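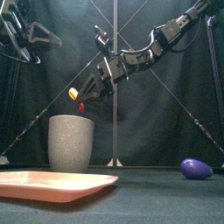 1/ Hilo largo sobre cómo pasé la semana peleándome con un vaso gris. Software, sobre todo: control, percepción y un planificador que me tenía manía. Si veníais por el hardware, hoy toca poco.

2/ La tarea es tonta de explicar: coger un objeto pequeño, llevarlo encima del vaso y soltarlo dentro. Dos brazos, una mesa oscura, una bandeja naranja y una berenjena morada de juguete que a estas alturas es parte de la familia.

3/ El fallo gordo era el momento de soltar. La política abría la pinza demasiado pronto, todavía con hueco entre el objeto y el borde. Unas veces caía dentro y otras acababa en la bandeja, rebotando tan feliz.

4/ Primera sospecha: la percepción. Desde nuestra cámara el borde del vaso se ve casi de canto, así que el interior no se ve nada. El estimador (lo llamamos Berard, larga historia) inventaba el centro de la boca a partir de una rayita clara. Pobre.

5/ Cambié eso por un ajuste del cuerpo entero del vaso, con las paredes que se estrechan hacia abajo y todo. Mucho más estable, aunque la bandeja tape un poco la base. El moteado ayuda un montón, hay textura de sobra a la que agarrarse!

6/ Y seguía fallando. Menos, pero seguía.

7/ Aquí entra Ruben Peeters, que me preguntó si había mirado los timestamps. Pues no, Ruben, no los había mirado. Los fotogramas llegaban con 125 ms de retraso respecto a las articulaciones y yo los estaba emparejando por orden de llegada – sí, lo sé.

8/ Total, que reescribí el sincronizador dentro de Lerklow (nuestro repo de herramientas) con interpolación de las posiciones articulares al tiempo de captura. Una tarde de código y dos días de tests. Lo normal.

9/ Luego tocó reprocesar los episodios. Tenía 1.065 grabados, y 6 los tiré porque el reloj daba un salto hacia atrás a media grabación. Si alguien ha visto esto con su driver, que me escriba, por favor.

10/ Reentrené 4.000 pasos desde el checkpoint anterior, sin tocar nada más. Ahora baja bastante más antes de abrir y ya casi no tira cosas fuera. Me fui a casa contentísima el miércoles, la verdad.

11/ Lo que no he resuelto: el segundo brazo. El planificador lo deja en alto y vacío mientras trabaja el otro, pero Murkutham (el módulo de colisiones) infla tanto los volúmenes que a ratos no encuentra camino y se queda pensando.

12/ He probado a bajar el margen solo en los dedos, que con ese hueco triangular en medio no necesitan una caja tan bestia. Mejora. También me da un poco de miedo, así que de momento va con la velocidad limitada.

13/ Siguiente cosa en la lista: que la berenjena entre en el juego. Es brillante, tiene un reflejo blanco justo encima y la segmentación a veces me la parte en dos. Acepto trucos para quitar brillos que no sean pintarla – o bueno, también ese.

14/ Subiré el sincronizador cuando le quite los prints y un comentario bastante feo sobre los relojes. El visor de episodios va después, que todavía se cuelga al rebobinar.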